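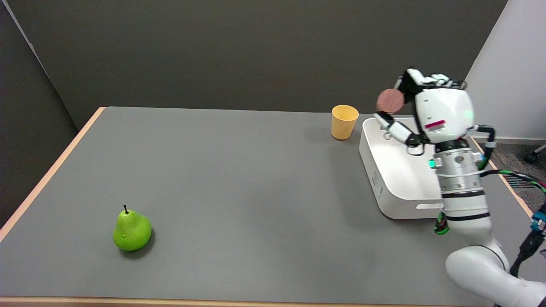 Pears have been on my mind since the first cool morning of October, and I hope you'll put up with me while I go on about them for a bit. They are the one fruit I grew up thinking I didn't like. My mother bought them hard, set them in the bowl with the apples, and we children bit into them that same afternoon and decided they tasted like wet chalk. I was well into my thirties before a neighbor, Araceli Sepúlveda, took one out of my hand and told me to wait. So now I wait! A pear as bright green as that one, with its short dark stem still on, would get the thumb test from me every morning: you press gently right up by the stem, at the neck, and if it gives a little, you eat it that day. If it doesn't, you leave it be and have toast.

The reason for all this patience (Araceli explained it to me over the fence, and I have repeated it to everyone since) is that most pears don't ripen well on the tree. They go soft from the inside out, so by the time the belly feels ready the middle has turned brown and mealy. Growers pick them firm, keep them cold for a while, and let them finish indoors. Once they're on your counter you can hurry them along in a paper bag with a banana, or slow them down in the refrigerator once the neck gives. I have done both in the same week with the same batch, which tells you something about how I plan my meals.

Some of you wrote in after last month's apple butter to ask whether the same method works with pears. It does, though pears carry more water and you'll be stirring longer than you'd like. I use 11 of them, peeled and cored, with the juice of 2 lemons, a cinnamon stick, a good pinch of salt and less sugar than you think. Start with half a cup and taste. Cook them down on the lowest heat your stove will hold, lid off, until a spoon dragged across the bottom leaves a track that doesn't close up right away. Mine took most of an evening, and I got through a good deal of a library book standing up.
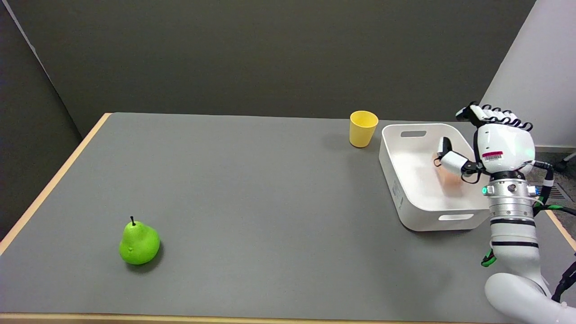 If you'd like to skip the stirring, put the cooked fruit in a low oven in a wide roasting pan and give it a turn whenever you walk past. The color comes out deeper and the edges catch a little, and I've come to prefer it that way on oatmeal. My sister still says the stovetop kind is better, but she also puts black pepper in hers, so we've agreed to trade jars and leave it there. Keep either one in the refrigerator, or freeze it in small tubs with a bit of room at the top.

For those of you who live near the Gisel road, the Kahsay orchard stand is open again in the afternoons until the fruit runs out. They had three kinds when I stopped by, and a crate of bruised ones at the back that they'll sell you cheaply if you say they're for cooking. Bring your own bags, and do say hello to the old brown dog, who will walk you to your car whether you need it or not.

Next month I'm hoping to get to quinces, if I can find any. Araceli has a tree that gave her exactly four last year and she was very firm about keeping them. If you have a source, or a quince recipe that came down from somebody in your family, please write and tell me, handwriting and stains and all.

Home | Recipes | Past Letters | Seasonal Notes | Write to Us

You are receiving this letter because you signed up for the Stuvell Kitchen Letter. Unsubscribe or change your preferences at any time.

© Stuvell Kitchen Letter. Contact: P.O. Box 162, Stuvell. Back to top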